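Town council race, district 2 — anyone been to the forums?

Grikanthorpe Community Board > Local Politics

millpond_jo
Trying to make up my mind before the council vote. The two people running in our district both say they want to "protect the character of the town," so that doesn't help much. What I care about is the Heitmann Road rezoning and whether the library branch keeps its evening hours. Has anyone heard either of them give a straight answer?

rtk_south
I went to the one at the grange hall on Sunday. The challenger said she would vote no on the rezoning as written but would look at a smaller version. The incumbent said he was waiting for the traffic study. He said that last year too.

Library didn't come up. Most of the time went to schools, which the council doesn't run.

dunlin44
To be fair to the incumbent, the traffic study isn't done. You can't vote on a plan when you don't know how many cars it puts on the road. I'd be more worried by somebody who had already decided.

rtk_south
He has been on the council for two terms. He could have asked for the study a lot sooner.

dunlin44
The council did ask. The money for it got cut from the budget the first time. It's in the minutes if you want to look. He voted to keep it in.

millpond_jo
I didn't know that. Which meeting?

dunlin44
The July one, near the end. It went late.

Visstead_transplant
I moved here from Visstead, where they approved something very much like this. They were told 18 months of construction and it went a lot longer, and the side streets were torn up the whole time. The new apartments are fine. I have no complaint about the people in them. But the town never got the turn lane it was promised, and the council members who promised it were gone by then. Whoever wins here, get the road work in writing first.

oldbarnroad
People keep talking about the road. My question is taxes. Mine went up by around $700 and I can't see what I got for it. The challenger's mailer says she'll "hold the line." The incumbent's mailer says the same thing with a different picture of the same bridge.

hk_beno
Most of that increase is the school district, not the town. Look at the breakdown on the back of the bill. The council controls the smaller part.

oldbarnroad
I looked. The town part went up too.

hk_beno
It did, but by less. I'm not saying you have to like it.

millpond_jo
Back to the library, please. I emailed both campaigns. The challenger's office wrote back the next morning and said she supports keeping evening hours "where usage justifies it." Nothing from the incumbent yet.

rtk_south
"Where usage justifies it" means no.

dunlin44
It might mean no. It might also mean she hasn't seen the numbers. Ask her what number would justify it.

millpond_jo
Good idea, I will. I'll post the answer if I get one.

Visstead_transplant
Is early voting at the town office again or did they move it? The sign by the door still has the old hours on it.

hk_beno
Town office, side entrance. Go by the county website for the hours — the sign is wrong.

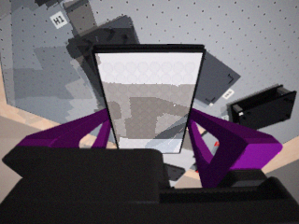

Computer rendering: gripper holding a clear-faced container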